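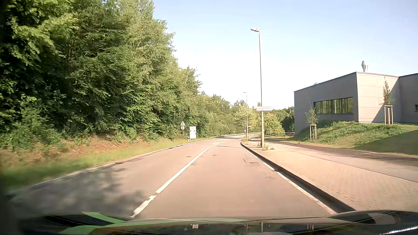 By Inger Thorlacius
Filed under: Perception, Lane tools
Reading time: longer than the fix takes

Teaching your lane fitter to leave the kerb alone

Our lane fitter used to be very confident. Give it a road with one clean white line and it would hand you back a lane in a couple of milliseconds, with a score so high you felt rude checking it. Then Tiziana Marchetti ran it over the Boltidberg clips and it put the right side of the lane on top of the kerb. Smoothly, too. It was a lovely curve.

I'm going to walk through how we sorted that out in Kallora, our labeling and replay tool. If you use something else, the menu names will be wrong and the rest should carry over. You need a forward camera, a calibration you believe in, and a replay clip with a bend in it. Straight roads will tell you that everything is fine.

Step 1. Mask the hood

Do this first, even if you think you already did. A glossy dark hood picks up bits of whatever the car is near. Ours had bright green streaks on the left, a thin vertical reflection of a lamp pole near the middle and a ribbed white streak down in the lower right corner. That last one has edges a line detector can only dream of.

In Kallora, open Rig, then Static Mask, and draw along the top of the hood with a bit of room to spare. Save it per car. We shared one mask between 2 cars for a while and I don't want to talk about it.

Step 2. Stop asking for one threshold

The old code had a single brightness cutoff for paint. Sunlit asphalt on this stretch comes out a pale pinkish gray, and the near part of the left lane is under mottled shade from foliage. Pick a cutoff that works in the sun and the shade goes quiet. Pick one that works in the shade and the whole road is paint.

Switch to a local contrast check, which compares each strip of pixels with its neighbors on both sides. The settings:

paint_mode: local
window_m: 0.6
min_contrast: 14
two_sided: true

Leave two_sided on. A painted line is bright with darker road on either side of it. A kerb face in shadow gives you one strong step, dark to light, and then paving. With two_sided off, that step counts as a line, and you get Tiziana's lovely curve.

Step 3. Give worn paint a fair hearing

The right edge line in this clip is there, just worn, and it runs right next to the kerb. The strongest edge wins by default, so the paint loses. Set the fitter to keep up to 6 candidates per side and to pick between them after the curve fit. It costs a little time. Buckley, our test laptop, complained with its fan and then got on with it.

While you're in there, look at the outline of the patch repair in the right lane, close to the edge line. It's rectangular and partly parallel to the lane, so it will show up as a candidate. The length check should drop it:

min_run_m: 8

If it survives, your calibration is off and the patch is coming out longer than it should. Go back and fix that before you touch anything else.

Step 4. Let the center line be untidy

Near the car, the solid center line gives way to a short white dash with a jagged upper end. The old code read that as two separate objects and asked the planner to consider the matter. The planner considered it by braking.

Turn on join_gaps and allow a change of style along the same curve. Keep the style label per piece, though. Whether the line is solid or broken matters to the people who write the passing rules, and Róisín Mulligan will find you if you flatten it.

Step 5. Fit to the bend, then quit

Past the start of the bend you have very few pixels to work with, plus an outlined marking on the road to the left of the lane. We cap the fit where the lane drops under 20 pixels wide and mark everything after that as unknown. The planner is fine with unknown – it slows down a little and waits. It's much less fine with a guess wearing a high score.

Step 6. Replay the lot

Run the full Rodgate set, all 2,948 clips, before you merge. Sort by the change in right edge offset, biggest first, and look at the top page yourself. Our first run flagged 544 of them. Most were the kerb being let go. The rest were a sign error of mine, which Tiziana has kindly left in the commit history.

Config files are in the lane_fit folder on the June branch. Ask me for access if it says you don't have any.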